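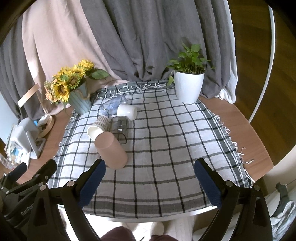 Rendance Cricket Club names squad of 16 for the Hinojosa Shield, Bermúdez returns as captain

RENDANCE - Rendance Cricket Club has today named the squad of 16 players that will travel to Bresska in May for the Hinojosa Shield, the four-day regional competition the club last won under former captain Colm Madigan.

Damián Bermúdez will lead the side again after missing all of last season with a shoulder injury. The left-handed batter has scored 3,603 runs for the club in all formats and made 122 in the final trial match, batting at number three. He takes the captaincy back from wicketkeeper Madigan, who asked to give it up but stays in the squad and will open the innings.

"I had a long time to watch cricket from the wrong side of the rope and I did not enjoy it," said Bermúdez. "The shoulder is good. I will field at slip and not in the deep, this is what I agreed with the physio, and I will bowl only if we really need it. The important thing for me is to bat for a long time again."

The selectors have made four changes from the group that lost to Wendodau in last year's semifinal. Two spin bowlers come in, as the pitches in Bresska are expected to be slow and to take turn from the second day. One fast bowler is left out with a side strain and will be looked at again before the group leaves. If he is fit he can be added as a replacement under the competition rules, but only before the first ball of the opening match.

Three players under the age of 20 are included for the first time. All three came up from the club's second team and played in both trial matches.

Madigan said that he is happy to go back to only batting and keeping wicket.

"I was captain for one year and I learned a lot, mostly about field settings that did not work," he said. "Damián reads a match earlier than I do. In the semifinal against Wendodau we waited too long to bring the spinners on and they got away from us between lunch and tea. We talked about it many times during the winter."

Rendance will open against the host side, Bresska, and will meet Wendodau in the second group match. The top two teams of each group go to the semifinals. Group matches are one innings per side with a limit of overs, and the final is played over two innings. In case of rain in the final the shield is shared, a rule which was changed after the last competition at the request of the clubs.

The squad will have a training camp of three days at the Hinojosa ground before the departure. The first session starts at 10 a.m. and is open for members and for the press. The other sessions are closed. Players will be available for interviews after the open session, and requests for a longer talk with the captain should be sent to the club office before the camp begins.

Tickets for the matches are sold by the host club. Members of Rendance Cricket Club can travel with the supporters' bus, which leaves from the main gate at 6:30 a.m. on the first match day and comes back the same evening. Seats must be reserved at the club office. For the final there will be a second bus - only if Rendance has qualified.

The full list of players, with the shirt numbers, is on the notice board in the pavilion and can be received from the club office by e-mail.

Press contact: Rendance Cricket Club, Club Office, Rendance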